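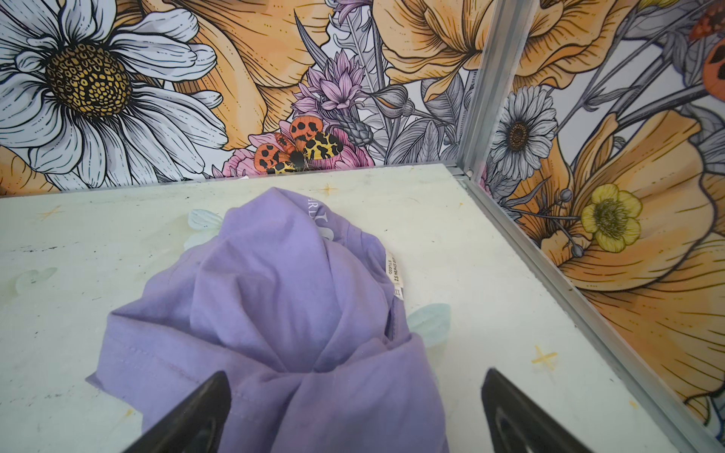
Page last changed: 11 July 2026

Effect of Water Hardness on Color Loss in Secondhand Knit Garments
Neditwood Textile Care Course, Project Report

Abstract

Dark and medium colored knit garments were washed repeatedly in hard and soft tap water to compare the loss of surface color. Garments washed in hard water showed a larger visible change on the gray scale than those washed in soft water. The difference was small after the first few cycles and clear by the end. Added softening agent removed most of it.

1. Background

Hard water carries dissolved calcium and magnesium. These react with soap to form an insoluble residue that settles on fiber. The residue scatters light, so a dark fabric looks paler even when little dye has left it. Dye can also be lost mechanically through rubbing in the drum. A simple comparison before and after washing does not separate the two effects, and many care guides treat them as one.

Secondhand garments were chosen because most published tests use new cloth. New cloth often holds loose dye that leaves in the first wash and hides slower changes. The drawback is that the earlier washing history of each garment is not known.

2. Materials

The project began with 14 garments bought at a thrift store in Harham. All were cotton or cotton blend according to their sewn labels. One had a torn side seam and was withdrawn before testing, leaving 13. Each garment was cut in half along the center line. One half was washed in Harham tap water (hard) and the other in Araya tap water (soft), which was carried to the lab in closed containers.

The detergent was Plumenov unscented powder, taken from a single box. No bleach or fabric softener was used in the main series.

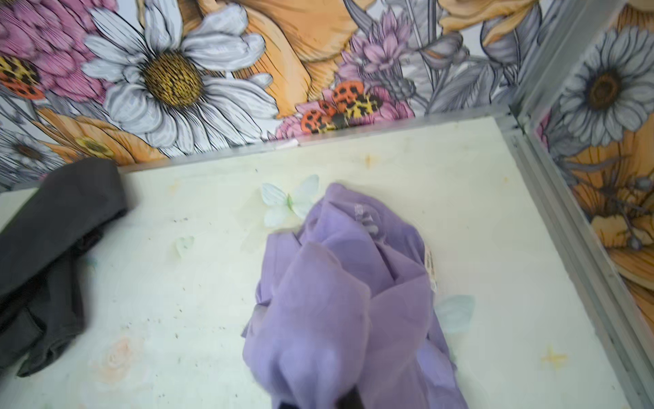

3. Method

Each half was washed for 10 cycles in a small front-loading drum at the warm setting. Load weight was kept constant with undyed ballast cloth. The drum was rinsed empty between hard and soft runs. Halves were dried flat, out of direct sunlight, and turned once.

Color change was rated against a standard gray scale under a daylight lamp. Two members of the group rated each half separately without knowing which water had been used. Where ratings differed by more than half a step, the half was rated again the next day and the second rating was kept.

After the final cycle, a strip from each hard-water half was soaked in dilute white vinegar, rinsed and rated again. Any color recovered by this treatment was counted as residue, and the remainder as dye loss.
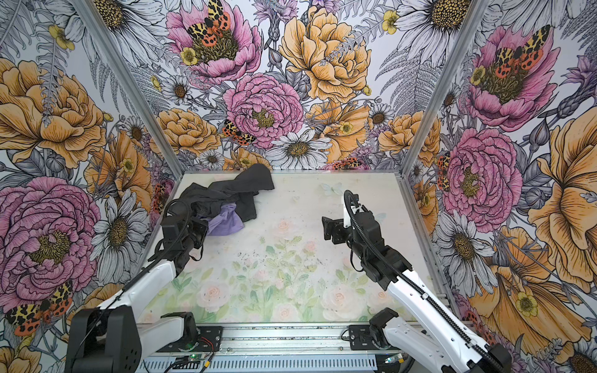
Dark gray and lavender cloths, floral wallpaper behind.

4. Results

The hard-water halves were rated lower than their soft-water partners in most pairs. The gap was widest for black and navy garments. Pale garments showed no change that could be rated reliably, as any residue was close to the fabric color.

The vinegar soak raised the rating of nearly every dark strip. Two strips did not respond. Both came from garments with a brushed surface, and under a hand lens the surface showed broken fiber ends. This points to abrasion as the main cause in those two cases.

A short extra run was made with softening agent added to the Harham water at 100 percent of the dose on the packet.

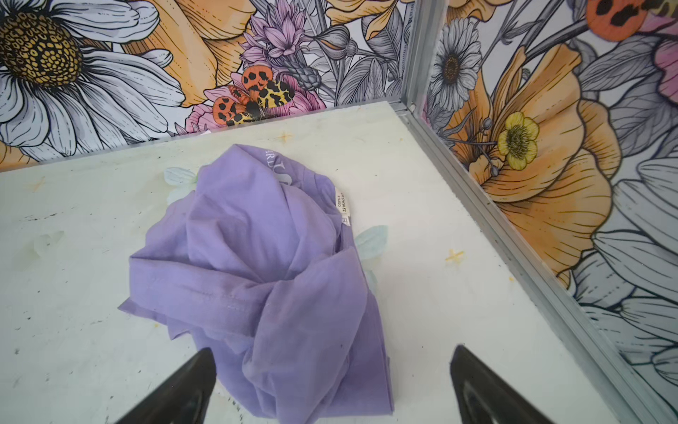

Ratings from this run were close to those for Araya water, but only three spare strips were available and no firm conclusion is drawn. The printed areas on some garments were left out of all ratings. Print cracked at a different rate from the surrounding cloth and could not be matched to a step on the scale.

5. Sources of Error

Hardness was measured with test strips, which give a range only. Araya water was stored overnight before some runs. Cutting the garments left raw edges that frayed in the drum, and the lint was not weighed. The raters knew the purpose of the project, although not the treatment of each piece.

6. Further Work

The group plans to repeat the softener run in August with whole garments and a titration kit in place of the strips. A hemmed edge on each test piece would reduce fraying. Brushed and smooth fabrics should be rated as separate sets.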